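Pikthorpe Tenants' Group, October meeting

I'm Lucero Correa and I took the notes again, so blame me for the spelling. We got going a bit after 7 with 14 Kettani Street, the laundry room and the holiday potluck to get through, and I think we did pretty well!

Last month's minutes
Read and passed. One fix: the bike rack quote was $784, which I had down as $748. Sorry!

Heat
This took up most of the night. Apartments on the north side are still waking up to cold radiators, and three people brought their own temperature logs (thank you, they were great). Trusar, the management company, told us the boiler gets switched over at the end of the month. We want it sooner. I'm writing the letter this week and it'll be at the front desk to sign. If you're keeping a log, put the time next to each reading.

Laundry room
Dryer two is still eating quarters. Trusar has the ticket. We talked for ages about going to a card system and people are split down the middle, so we'll come back to it.

Bike rack
We have $900 set aside, so the quote fits. Voted yes, with one person against who would like the money to go to the garden beds (fair enough, and we'll look at those in spring). The rack goes by the Wustadine Avenue door.

Package room
Please, please take your boxes home the same day. 83 slips went out last month and the shelves are still full. Anything left over a week goes back to the desk.

Table and drinks
Same white table as before. Bring your own water, with your apartment number on the bottle if you can.

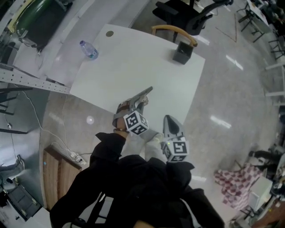
Holiday potluck
Sign-up sheet is by the mailboxes. We have four desserts and one salad so far, so mains would be very welcome!

Next meeting
Same time next month. Agenda items to me by the week before. We wrapped up at 8:40.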